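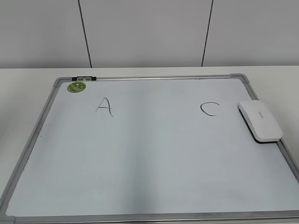 When can students sign up for the robot handwriting challenge?

Registration for the January round is open now and stays open until every team place has been filled.

FOR IMMEDIATE RELEASE
9/28/18

Clatby Technical College Opens Second Season of Student Robot Handwriting Challenge

CLATBY - Clatby Technical College today announced the second season of the Divau Challenge, a student competition in which teams program a robot arm to write capital letters on a whiteboard. The challenge is run by the college's Automation Program together with the Tremblay Student Robotics Club. The final will be held in January at the college's Grulton campus.

The Divau Challenge is open to all students enrolled in a certificate or degree program at the college. No earlier experience with robots is required. Students who have not yet taken the introductory programming course may join a team as long as at least one teammate has completed it.

In the first season, teams made 2,114 writing attempts during practice and competition. Judges accepted 2,101 of them for scoring. The remainder were set aside under the rules on late starts and incomplete entry forms. The full results are available from the Automation Program office.

The opening task for the new season is known as Three Letters. Each team must produce the letters A, B and C on a whiteboard lying flat on a table. The letters need not stand in a straight line, but each must be readable on its own and must not touch another letter or the board's frame. Judges score the shape of each letter and the space left between letters. A steady line counts for more than speed.

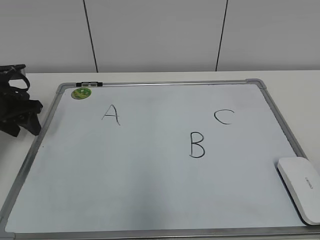
The letters A, B and C in black marker on a whiteboard at the Grulton campus.

Later tasks will be released to registered teams one at a time. They include copying a short word supplied by the judges and adding a missing letter to a word already on the board. The second of these is new this season and was requested by students who took part last year.

"Writing a letter by hand takes very little thought for most adults, and students are often surprised by how much planning it asks of a machine," the Automation Program said in a statement. "They must decide where the pen begins, how hard it presses and when it lifts. We are pleased to offer this work to a larger group of students this year."

Teams will keep a written log of their program changes and submit it before the final. The log counts toward the team's score. Students enrolled in the Automation Program may also submit it for course credit, subject to approval by their instructor - a form for this purpose is included in the entry packet.

The college has set aside 205 hours of supervised lab time for the challenge. Teams may reserve sessions at the Grulton campus once their registration has been confirmed. Each team may hold no more than 2 reservations at a time. Unused sessions will be returned to the schedule and offered to other teams.

Markers, erasers and boards are supplied by the college. Teams may not bring their own markers to the final, but may use them in practice.

The final is open to the public and admission is free. Visitors are asked to enter through the main doors of the Grulton campus and sign in at the front desk. Seating in the lab is limited, and a live view will be shown in the adjoining classroom.

About Clatby Technical College

Clatby Technical College offers certificate and degree programs in automation, machining, electrical work and computer support at its Clatby and Grulton campuses. The Tremblay Student Robotics Club is a registered student organization of the college and welcomes new members throughout the academic year.

Media Contact
Office of Communications
Clatby Technical College

Entry packets are available at the Automation Program office on the Grulton campus and at the student services desk in Clatby.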